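Ticket: Break room snack locker not reading packets
Site: Clomthorpe, ground floor break room
Equipment: Ziltport self-checkout locker with countertop scanner
Opened by: Eilidh Imrie
Assigned to: Cameron Cruickshank
Priority: Normal
Status: Resolved

Eilidh Imrie, 9:10 am
The scanner at the snack locker stopped reading some items after the September update. Drinks scan fine. Chocolate bars scan fine. Most of the foil snack packets get a long beep and the message "Item not found." People are leaving cash on top of the locker, and I don't want to be in charge of it. I have switched the scanner off and on. No change.

Cameron Cruickshank, 9:40 am
Thanks. Please check the following and reply on this ticket.
Firmware version on the settings screen.
Whether the long beep comes right away or after a pause.
Whether typing the barcode digits by hand brings up the item.
Whether the product list on the admin page shows the packets at all.

Eilidh Imrie, 10:25 am
Firmware says 4.2. The beep comes after a pause, long enough that people start to walk off. Typing the digits works for the Galli crackers and for nothing else in foil. The admin page lists 36 products. Before the update it listed 100, going by the printout taped inside the locker door.

The packets that fail are the ones with the code running along the side panel. I tried turning them every way I could think of, and holding them closer and farther from the glass.

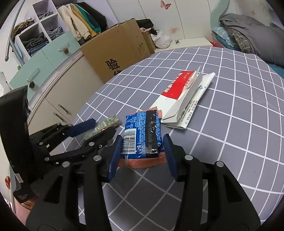 Blue packet, barcode on the left face.

Cameron Cruickshank, 11:05 am
The drop in the product list is the main problem. A code that reads correctly but isn't on the list gives the same "Item not found" message as a code the scanner can't make out. The pause you describe is the locker asking the Vondier stock server for a match and giving up.

I looked at the sync log from my end. The locker downloaded the first part of the list, lost its connection, and saved what it had as if it were complete. It has not asked for the rest. I have pushed a full sync. Please leave the locker plugged in and don't restart it until the light on the front goes solid green.

Eilidh Imrie, 11:50 am
Light is solid green. Product list is back up to 100. Two kinds of packet now scan. The others still fail, but now the beep is immediate and the message is "Read error."

Cameron Cruickshank, 12:15 pm
Good, that is a separate fault and an easier one. "Read error" means the scanner sees a code and can't decode it. On this model the update resets the read settings to factory values, and the factory values are set for flat cardboard. Shiny or curved packaging gives it trouble.

Go to Settings, then Scanner, then Advanced. Change these:
Illumination: from High to Medium
Read angle: from Fixed to Any
Retry count: from 2 to 4
Press Save at the bottom of the page. The Back button drops the changes without a warning.

While you are there, wipe the scanner glass with a dry cloth. Don't use the kitchen spray. It leaves a film.

Eilidh Imrie, 1:30 pm
I pressed Back the first time. Did it again with Save. Everything in foil scans now except one bag of pretzels with a fold right through the bars. I typed that one in by hand and it went through at the right price.

Glass was sticky. Wiped it.

Two more things. The receipt screen shows the time one hour ahead. And three people were charged for the wrong item this morning when they picked something close from the menu. Can those be fixed from your side?

Cameron Cruickshank, 2:05 pm
Clock: the time zone was also reset. I have corrected it remotely. It will show after the next screen refresh, and the morning's receipts will keep the wrong time.

Charges: send me the receipt numbers and I will reverse them. They can then buy the correct item again at the locker. It takes until the next billing run for the refund to show on the account.

The pretzels are a packaging problem and I can't do anything about the fold. Typing the digits is fine.

Eilidh Imrie, 2:45 pm
Receipt numbers sent by email. Clock is right. I put a note on the locker telling people to flatten the packet against the glass and to type the number if it beeps twice. The cash has gone to the front desk in an envelope.

Cameron Cruickshank, 3:20 pm
Reversals entered for all three receipts. I have saved your scanner settings as a site profile so the next update will load them in place of the factory ones. If the product count drops again, reopen this ticket and include the number shown on the admin page.

Closed by Cameron Cruickshank.
Resolution: incomplete product sync; scanner and clock settings reset by update.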